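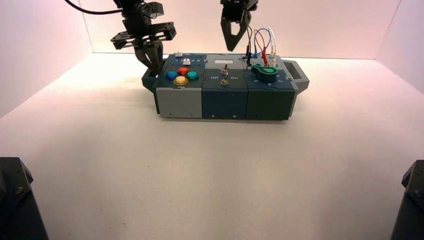 3 min read

The push button has outlasted most predictions of its decline. In Toswood, where the regional transit authority replaced its ticket machines in June, passengers were offered a choice between a flat touch screen and a panel with raised controls. Of the 542 riders who answered the authority's survey, a clear majority preferred the raised controls.

Beatriz Marinho, who directed the survey, attributes the result to habit and to confidence. A control that moves under the finger confirms that a request has been received. Older riders mentioned this most often, but commuters wearing gloves gave the same answer.

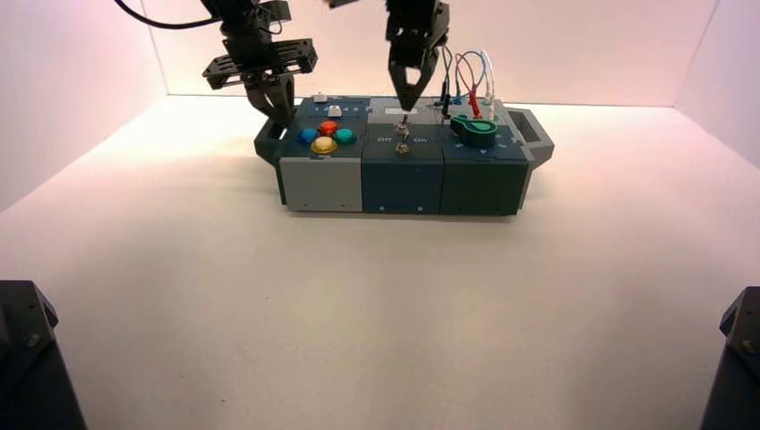
The authority has since extended the trial to 19 stations. Each will keep both types of machine for up to two years, and staff will record which one passengers approach first.

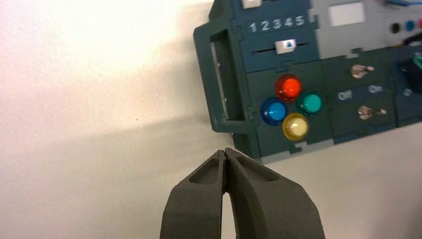

By Ramil Ambrosio

Manufacturers are following the trial with interest. The design firm Fisura has returned to switches and dials for its kitchen appliances, and its head of product, Định Mai, expects other companies to do the same. Costs remain a concern. Moving parts wear out and must be replaced, and the authority will review its maintenance budget before ordering further machines.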